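关于我们

Cendeo 是一个共享工坊里的小型自动化项目组,由 Ziad Moussa 与 Karim Ouazzani 发起。两人各自在家里做过几年桌面机械,后来把工具和料架搬到 Wenbridge 工坊合用。Ziad Moussa 负责机械结构与装配,Karim Ouazzani 负责控制软件与标定。工坊的其他成员按项目参与,不设固定编制。

我们做什么

主要方向是桌面尺度的机械臂操作,对象限定为软质、易变形的材料。硬质零件的抓取已有大量成熟方案,家用条件下也能复现;软料的形状在每次接触后都会改变,夹持力、接近角度和停留时间都要重新考虑。我们关心的是用普通型材、市售控制板和自制支架能把这类任务做到什么程度。 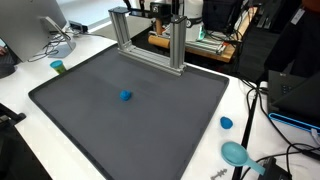 软料测试统一使用彩泥。彩泥价格低,颜色饱和,便于做阈值分割,变形后揉回原状即可继续使用。测试台面为白色,工作区用一只深灰色带边托盘划定,蓝色泥块放在盘内,与底色反差足够大,分割时不需要额外打光。换用其他颜色的泥料时,先重新采集背景,再调整阈值。泥料不用时装回原罐并盖紧,含水量变化会直接影响夹持结果,这一项写在每次测试的记录表头里。

结构与装配

框架类部件一律采用带槽铝型材。型材可以反复拆装,改尺寸只需重新锯切一根横梁,立柱和角件照旧使用。装配顺序为先底部横梁,后立柱,最后安装顶部附件;角件螺钉先预紧,用直角尺校正后再锁死。框架每次移动后都要复测垂直度。托盘不与桌面固定,位置变动后需重新标定,标定程序由 Karim Ouazzani 编写,名为 Shawky,单次运行 90 秒。

走线是共享台面上最费时间的部分。我们的规定是:电源线与信号线分开,活动关节处留出余量,线缆两端贴同号标签。临时接线允许存在,但要在当次测试记录中注明。

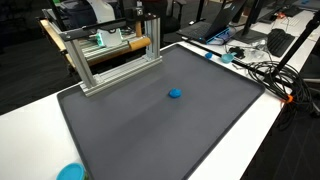
软件部分以 Plillura 为代号,包含三个模块:图像采集、路径生成和动作执行。各模块之间用文本格式交换数据,便于单独替换,也便于在没有机械臂的电脑上离线回放。第一版的路径生成只支持直线插补,泥块偏离中心较远时接近角度不理想;现行版本加入了中间点,并对末端速度设了上限。截至 2023年2月5日,记录库内共有 2,538 条测试记录,失败的记录同样保留,并标注原因代码。原因代码表由两位发起人共同维护,新增代码须附一条可复现的记录。

已知限制

系统对泥料硬度的变化没有在线补偿,夹持参数在测试开始前手动设定。分割算法假定工作区内只有一种颜色的泥料,混色泥团会被识别为多个目标。框架刚度在低速下够用,提高速度后顶部附件有可测得的振动,目前的处理办法是限速,加斜撑的方案正在画图。

工坊使用与参与

Cendeo 在 Wenbridge 占用 2 个工位,测试时段与其他项目错开。希望参与的成员应能独立完成型材锯切、攻丝和基本接线,或者能阅读并修改现有的控制代码。新成员先跟一轮完整的标定和测试,再接手单独的模块。锯切与钻孔在加工区进行,铝屑不得带入测试区。

图纸、物料清单和标定程序对工坊成员开放,外部读者可来信索取。图纸按版本编号,来信请注明所用型材的截面规格,不同截面对应的角件不通用。下一轮测试计划在九月开始,目标是在同一组参数下连续完成 1,000 次抓取,期间不更换夹爪衬垫。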